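Cell Keeper (part time, evenings), Ilska Handling, Edcombe workshop

We are looking for a patient, tidy-minded person to help look after the gripper cell in our Edcombe workshop. It's a small cell that works hard, and it has reached the point where Danang Liew, who built most of it, can't keep it running all day and still get home for dinner. If you like machines, don't mind fluff, and get real satisfaction from a part that goes back on straight, please read on!

The cell is one arm with a two-finger gripper and a close-up camera, and it spends its days picking up soft, awkward household things: slippers, straps, flaps, pouches, and the boxes and packets they travel in. We call the whole setup Drivoslow, a name that began as a complaint about its first controller and somehow stuck. Its log stood at 2,426 picks when we closed up on Tuesday, and we'd like it to go a good deal further before the fingers need replacing.

Most of the work is keeping those fingers in good order. Plush and fleece shed, and the lint works its way into places you wouldn't believe (bring tweezers if you have a pair you love, otherwise we have plenty). You would wipe the pads down at the start of the shift, check that the two tips meet evenly, and run the closing test with a strip of thin material to see that it's held without slipping. Every 100 picks the cell pauses and waits for someone to look it over and press the green button, and in the evenings that someone would be you. 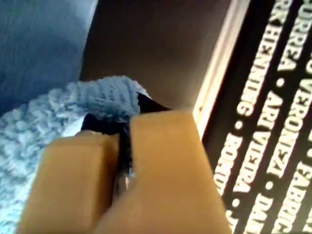 You'd also lay out the items between runs, following the sheet Syafiqah Yeoh prints each afternoon, and write down anything odd in the cell book. We mean anything: a new squeak, a finger that closes a little late, a pick that took three tries. Syafiqah reads every line, and a good half of our repairs have started with somebody's scribble. When a pad wears through, you'll help Danang swap it and zero the gripper again, a fiddly job the first time and rather a pleasant one after that.

No degree is needed. Experience with sewing machines, bicycles, printers or anything else with small screws would be very welcome, and we'll train you for 2 weeks, paid, alongside Danang. You should be comfortable standing for part of the evening and be willing to stop the cell whenever something looks wrong, even if it ruins the run.

Shifts are 4:30 to 9 p.m., three evenings a week, at $29 an hour, starting in March. There's free parking behind the building, and the kettle is shared with the people from Baluyot upstairs, who are generous with their cookies.

To apply, write to Syafiqah Yeoh at the workshop with a page about yourself and something you've fixed. It doesn't have to be impressive. We'll invite everyone on the short list in to meet the team and spend an hour at the cell.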